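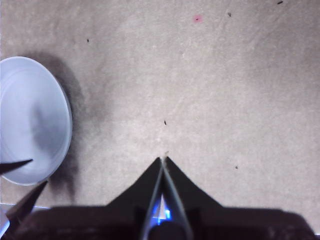
The Jirnitz Supper Club: Members' Magazine

The plate that gets used every day

There is a shelf in my mother's old kitchen, now my kitchen, that holds the good plates. We have fourteen of them, gold round the edge, and in all my years I can remember them coming down for two christenings and one rather stiff lunch with a bank manager. The other plates, the ones we ate from, lived by the sink and hardly had time to dry before someone wanted them again. I was asked to write something for the October issue about tableware, and I sat down fully meaning to write about the gold ones, and found I had almost nothing to say.

So I went to see Waltraud Berchtold instead, who has sold crockery on the market square at Jirnitz for twenty-two years and who has opinions about it that would fill this magazine twice over. She will tell you (while wrapping, she never stops wrapping) that people come to her stall wanting a set and ought to go home with four plates and a bowl. "You buy twelve of something and you are married to it," she said. "Buy four and see if you like each other."

Her own favourite is a plain dinner plate from the Vilik pottery, a little heavier than you expect, with a shallow well so the gravy stays where you put it. I bought two. Then I went back and bought two more, which I suspect was her plan all along!
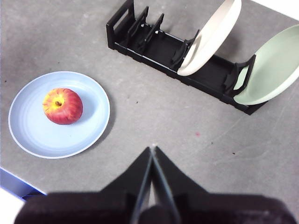 Words by Doğukan Karakaya

Colour is where the arguments start. My aunt held that food should only ever be served on white, and she would move a chop from one dish to another sooner than see it on anything patterned. I used to agree with her, mostly from fear. These days I think blue is the kindest colour a plate can be, as so little of what we eat is blue, and even a boiled potato looks as though somebody took trouble over it. Waltraud says her blue sells best in the dark months and her yellow hardly sells at all until the first warm weekend, when everybody wants it at once and she has left it in the van.

Chips and cracks are another matter. She is strict about a crack that you can catch with a fingernail: that plate goes under a flowerpot and stays there. A small chip on the rim she will forgive, and so will I, though I do turn it away from guests.

As for washing up, I still do it by hand in the evening with the radio on, glasses first, then cutlery, then plates, and the roasting tin left to soak until somebody loses patience with it.

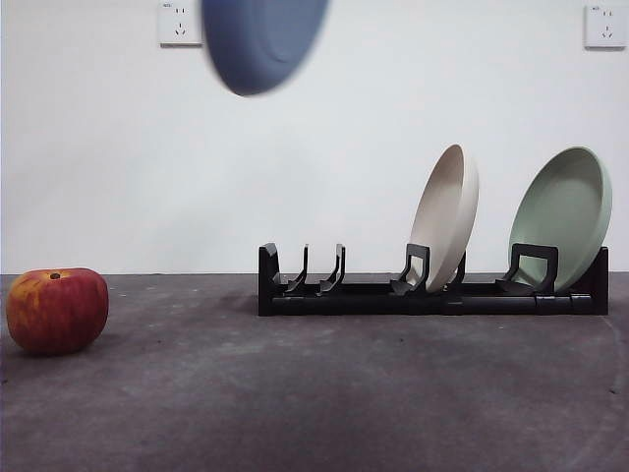
My father dried, and he had a way of stacking that drove my mother to distraction, big on small on big, a leaning tower of a thing that he swore was perfectly steady. It came down once, when I was eight. He swept up and went out without his coat, and came home with six soup bowls that matched nothing we owned. Three of them are still going. I had lentils out of one last night, with a heel of bread and far too much pepper, and there's enough left in the pan for tomorrow.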